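Larnesville Makers Help > Robots and Automation > Research talk

Does mixing in human hand video really help a robot learn chores?

Asked October 12, 2021

I've been reading the Pludcombe write-up where they train an arm on first-person clips of people doing housework plus a small set of robot runs. They used 600 human clips and only 38 robot demos for opening a washer lid. Why would my hands teach a gripper anything? They don't even have the same number of fingers!

3 answers

Wen-hsiung Tsai
Yes, and I love this result! The human clips aren't used for finger motion at all. The model learns where hands go and what they touch first, then the robot demos teach it how its own arm gets there. We tried the same recipe at Dutel with 19 homes and the arm reached for the correct edge of the lid far more often than with robot demos alone. Watch your labels though. We mark the contact point for each hand separately, and a hand that's only resting gets its own tag. Skip that and the model thinks every touch is a pull.

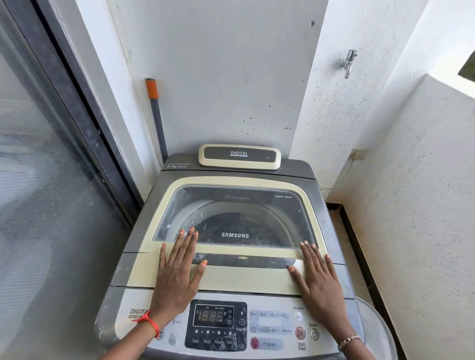

Contact labeling

For a pose like this one we'd tag the right hand "fingertips at handle strip" and the left "resting on lid, open". Dust and smudges stay in, so don't clean up your clips. Real washers look like that and the model copes better for it.

jaber_fan
just get more robot demos imo

pk_two
Seconding Wen-hsiung. Took me 2 tries to get the hand tags right. Is anyone doing this with front loaders?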